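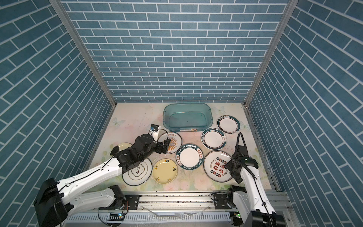

## Platos para la comida de noviembre

Estimados vecinos y vecinas:

Les escribo para contar cómo va la vajilla de la asociación. Desde el año pasado compramos platos de segunda mano y dejamos los de cartón. En la última comida servimos 311 raciones, y todavía tuvimos que pedir prestado a la parroquia de la calle Gallardo. La tienda Solilow nos ofrece ahora un lote de platos de cerámica, redondos, de varios dibujos. No forman juego, pero a mí esto me gusta mucho.

Quien tenga en su casa platos que ya no usa, puede traerlos al local hasta el 29 de noviembre. Aceptamos también los que tienen el esmalte un poco gastado. Los rotos o con grieta, por favor, no.

Hay platos claros lisos y otros con flores oscuras. Si alguien reconoce el dibujo de flores y conoce la fábrica, me alegrará saberlo.

## Turnos de cocina

Faltan siete personas para la tarde. El trabajo es cortar verdura, poner las mesas y después fregar. Para apuntarse hay una hoja en la entrada, al lado del buzón.

Cada uno trae su delantal. El café lo pone el bar Ponari, como siempre, y le damos las gracias.

Un saludo cordial,
Faraji Laizer
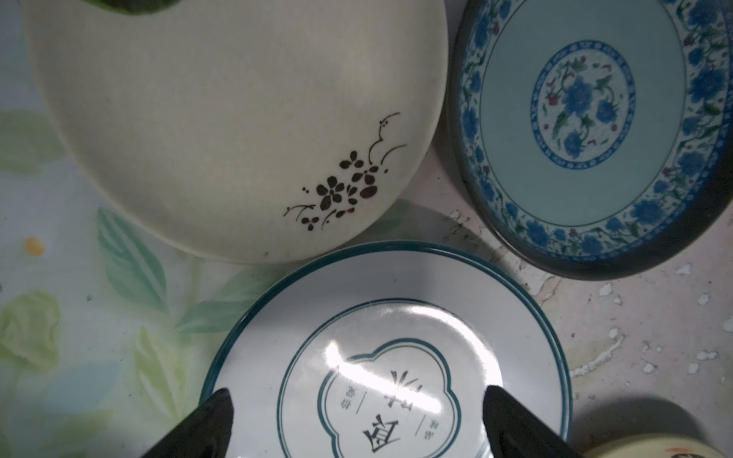 ## Próximo boletín

Los textos para el número siguiente se dejan en el local, con nombre y teléfono.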